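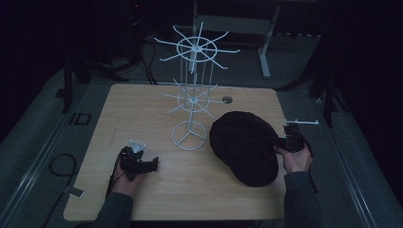

Visit to the Baumgart open day, Zurenthorpe

In May I went with my wife to the open day of Baumgart in Zurenthorpe. They make and sell shop fittings: display racks, hooks, shelves, baskets for the counter. We have a small hat and scarf shop in Plutthorpe and our old rack has been leaning to one side for two winters.

We arrived at ten in the morning. Parking is behind the hall, and the entrance is on the other side, so please follow the yellow signs and not your navigation. Coffee was free until noon.

The table racks

For me this was the most useful part. On a light wooden table stood a white wire rack, the rotating kind, with a round foot and two levels of arms. The lower arms are straight hooks around a small ring. The upper ring is larger and its arms are longer, so it needs more space than you think when you look only at the foot. A black cap with a short brim was lying next to it. I would put our caps on the upper level and the small things below – gloves on a card, hair bands, key rings.

I asked if the hooks leave a mark in soft fabric. The lady at the desk said it depends on how long the cap hangs, and that many shops put a small clip on the hook. The clips are sold separately under the name Sakex, in bags of 575. This is too many for us, but a neighbor shop may share.

The wire hall

After lunch there was a tour of the hall where the wire is bent and coated. The group was large and I did not hear everything. They told us the coating line can take up to 800 parts in one shift. It smells a little of warm paint, and my wife waited outside for the second half.

What we ordered

We took one table rack in white, article 1204. The floor model, article 1196, is nicer but too wide for our door side. Delivery to Plutthorpe is three weeks, and we must put the arms on ourselves.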